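Gallery: Surfaces, Storage and Other Sorrows

These are notes from the Pastcombe open studios, put up on 15/11/2018 after several people asked what they had been looking at and one asked why. The theme was the dressing table. Eight of us took it on, which is eight more than I'd have bet on in July, when Heike Lenz first suggested it and the rest of us studied our shoes.

The rules were short. You got a tabletop, walls if you wanted them, and a budget that wouldn't trouble anyone's bank. You had to provide somewhere to put things. You also had to include one item with no use whatever, a clause Augustina Laryea slipped in late and which I've come to regard as the only sensible line in the whole document.

A word on wallpaper. I'd gone in with a grudge against it, having once spent a wet fortnight removing 70 years of other people's from a back bedroom in Hendance. Underneath each layer was a worse one. But wallpaper on something you can carry out to a van is a different matter. If you go off it, you go off it by teatime, and there's an end to the thing. Lucian Buzatu says this is no way to think about pattern. Lucian lives in a white flat.

Marble, too. Everyone has opinions about marble now, mostly grey ones. For years the approved kind has looked like weak milk with a pencil dropped in it, and every bathroom between here and the coast has a splashback to match. The reddish sort went out with hotel lobbies and the better class of fishmonger. I'm glad to see it creeping back. It doesn't match anything, so you can stop trying, and a dropped blusher is hardly going to show.

On storage the group split, as groups do. One half wanted lids and drawers and a place for every brush. The other half (my half) holds that you will use what you can see and forget what you can't, and that a closed drawer is mainly a way of buying the same mascara twice. Valdemar Hafþórsson tried to please both sides and ended up with a cabinet that nobody could open one-handed. It was very well made. He has taken it home for screws.

Clear plastic was the compromise. It shows the dust, it shows the fingerprints, and it shows you that you own a great many tubes of something you meant to finish. Against that, it lets the wallpaper through, so you haven't paid for pattern only to hide it behind a box. I thought this a fairly feeble argument until I saw it done.

And then the walls themselves, or whatever is standing in for them. Things on hooks, things on ties, things hung at an angle you'd never get away with on a shelf. Ronaldo Conceição, who drills into everything, was quite put out by the cable ties until he'd tugged at one. I gather there are now 11 in his kitchen.

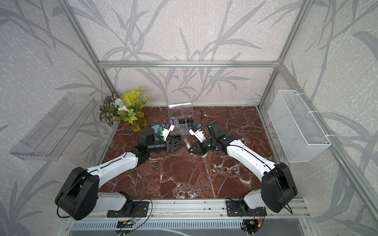
*Red marble, grey bamboo. Lipsticks or creams, I didn't ask, stand at attention in the organiser with its lid up; clear bin on the left wall, mesh basket on the right, held by three cable ties. The flowers in the amber vase are artificial and fulfil the Laryea clause.*

A few remarks from the visitors' book, copied as written. "Would be nicer in a plain colour." "Where do you sit?" "My nan had that marble." The last came up more than once, in different handwriting, so either it was a popular stone or somebody's nan had a large family.

The front compartments of that organiser look mostly empty, and I'd like to put in a word for them. An organiser with room left in it is a rare and hopeful object. Mine at home reached capacity some time ago and has begun sending things out to the windowsill.

As for the vase, I have been told that artificial flowers are cheating. They are also still up, which is more than can be said for the real ones I bought for the refreshments table.

The Gyamfi room is booked again for next year. Heike wants to do hallways. Suggestions to her, please, and could whoever borrowed the Drusix steamer bring it back with its lid.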